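Search the forum Search Advanced

Saturday, July 11, 2020
Posted by Rellmont

Right, freezer bags - do you lot wash and reuse them? I've gone over to the slider kind because my thumbs can't manage the press-seal ones any more, and at that price I'm not chucking one after a single batch of soup. Mine are clear with a blue zip strip.

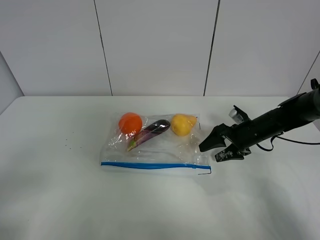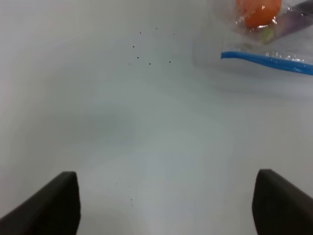
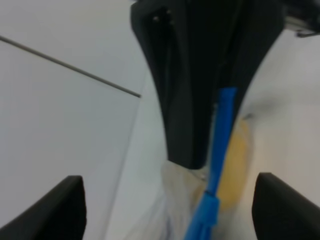
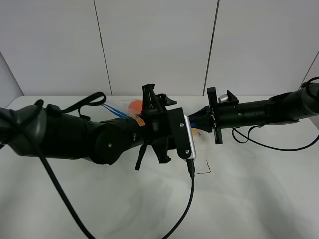

Re: Washing zip bags, yes or no?

Silero wrote:
Yes, always! Warm soapy water, inside out, then over a wooden spoon in a jar to dry. I've got bags from December still going (bread and berries only).

Flanance wrote:
Sorry, can't agree. The corners near the slider never come properly clean. I had 2 leak bolognese all over the bottom drawer and that was me done. Ice cream tubs - free, stackable, no fiddling.

Silero wrote:
Tubs take up the whole freezer though! Bags go flat. And I did say bread and berries, I'd never reuse one that's had mince in it.

Correia wrote:
I'm 76 and Mum washed bread bags and pegged them on the line, so I'm with Silero. Raw meat bags go in the bin, no arguments.

Rellmont wrote:
Ok so meat in tubs, everything else in bags. Flanance, do your lids crack when they're frozen? Mine always do.

Flanance wrote:
Only the cheap ones. Let them sit on the bench for a bit before you lever the lid off.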